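When Zuzana Šťastný was asked in May to write the equipment budget for Lakine, she thought she would spend most of her time on the price of robots. "I was wrong," she says. "The arm is a single line in the table. Below it there are many other lines, and those are the ones which give me headache."

Lakine is a small company which wants to teach machines to tidy ordinary homes. Its plan for the first year has three parts: hand-held grippers, which people use in their own flats to record how a thing is picked up; one fixed arm, which comes later; and the computers and storage for everything in between. She bought the grippers first.

"With a hand-held gripper you don't need a laboratory," she explains. "You need a table, a bed, some cups and boxes, and a person with patience. A flat with real furniture costs us 30 euros for a session. To build a false kitchen in our office, Norkach wanted 1,655 euros, and this was without the lamps." 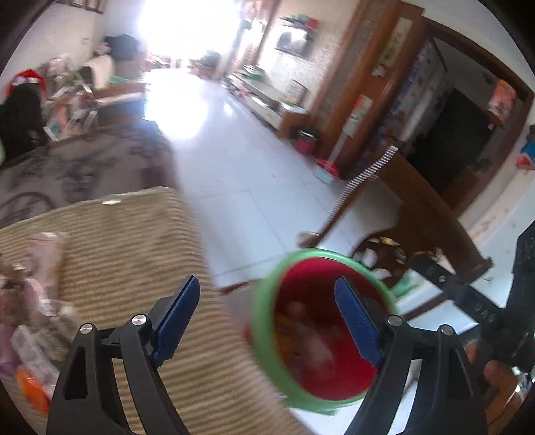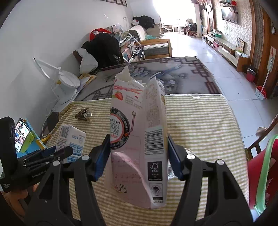

*Hand-held grippers in use in a home: a red cup with a green rim (first picture) and an empty pink and white carton (second picture).*

I asked her what she would do differently. She thinks for a moment. "Finger pads. I ordered one spare set for each gripper, and it was too little. A set costs 116 euros if you order it alone and much less if you order it together with the tool. Ask for this before you sign, please."

Her colleague Valdis Toom keeps the equipment list and is more strict than she is. He does not accept any offer where the price of repair is missing. "Ferisance sent us a beautiful offer," he says. "Very good paper. But how long do we wait for a new part? It was not written. I asked two times and then I stopped asking." In the end they chose Sombatkul, whose tools were a little heavier but came with a repair price on the first page.

The weight is still a subject between them. Zuzana would pay more for a lighter tool, because people hold it for hours. Valdis would buy a second one at the same price, so that the first can rest in a drawer when it is broken.

And the arm? It stays in the budget for the second half of the year, with a deposit already paid. They have reserved 178 hours of work for installing and testing it. Valdis wanted more – Zuzana wanted fewer – and the number has stayed where it is until the supplier confirms the delivery.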